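Home Issues Reading Notes Contributors Contact

Reading Weather: How Settlers' Novels Talk to Their Landscapes

Jiahui Xia
12 December 2023

3. What the snow is doing in Uscombe

I promised in the last section that I'd get to the snow, so let's get to the snow. If you've read even one of the old frontier romances, you know the opening already. A valley, a big sky, a lot of adjectives, and then (a page or so later) a man with a dog. I used to skim those first pages. I'd guess most readers do! But when I sat down with Uscombe for this project, I made myself go slowly and mark every sentence where the weather is the grammatical subject, and I ended up with 187 of them. The novel's two brothers, put together, don't get that many in the first half.

So what are all those sentences up to? My first idea was that the snow stands in for fate, and I still think that's partly right. When the older brother decides to stay on through November, the decision takes up one line, and the storm that follows takes up 8 pages. The narrator plainly thinks the storm is the bigger event. Still, "fate" is a lazy word for it, and my notes from that week have it crossed out again and again. Fate doesn't change its mind. The snow in Uscombe changes its mind constantly. It lets up, it lets the mail through, it holds off for a whole chapter while the younger brother courts the trader's daughter, and then it shuts the pass on the very morning he means to leave.

I'd ask you to keep the passages listed in section 2 handy, as I'm going to lean on them pretty hard from this point on.
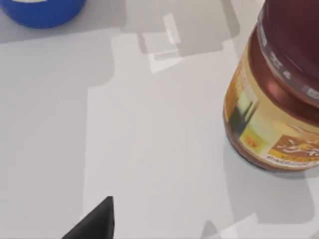 Figure 3. Tabletop with glass jar and blue object (computer rendering).

The one I keep going back to is the supper in chapter six. The brothers are arguing over money, it's a good loud argument, and right in the middle of it the narrator walks off (that's how it feels, anyway) to tell us about the drifts against the north wall. We get a full paragraph of drifts. When we come back indoors the argument is over and one of them has won, and we have to work out which from who is washing the plates. I laughed out loud the first time. By the third reading I thought it was the smartest thing in the book.

Compare Kukport, which came out of the same circle of writers and has, on the face of it, much more weather. Almost 800 lines of it, by my tally, with fog, sleet, and a very fine thaw. But the people in Kukport talk about the weather themselves. They complain about it, they bet on it, the harbor master writes bad verses to it. So the narrator never has to carry it alone, and the result is a friendlier book and (to my ear) a less frightening one. Baranauskienė's essay on the northern novel calls this "shared climate," a term I like a lot and have borrowed all through this paper. Her point is that once a character has complained about the cold, the cold belongs to the village.

Where I part ways with her is on Illine. She puts it with Kukport, and I can see why, given how chatty it is. The widow never stops remarking on the wind! But look at when she does it. She remarks on the wind to visitors and to the priest. Alone, in the three long night chapters, she doesn't mention it once, and those are exactly the chapters where the narrator takes the wind over and starts giving it verbs like "consider" and "refuse." There are two climates in that house, a daytime one made of small talk and a nighttime one she has no words for. I'd put Illine much closer to Uscombe, and I'd do it on the strength of those night chapters even if the rest of the book went the other way.

A quick word on method before I move on. I counted sentences by hand, from the first editions where I could get them, and where a sentence had two subjects I went with whichever came first. A stricter reader would split some of those differently. I tried it the other way on a couple of chapters of Uscombe and the snow still came out well ahead of the brothers.

The next section turns to the animals, starting with the dog.

Share this article | 8 comments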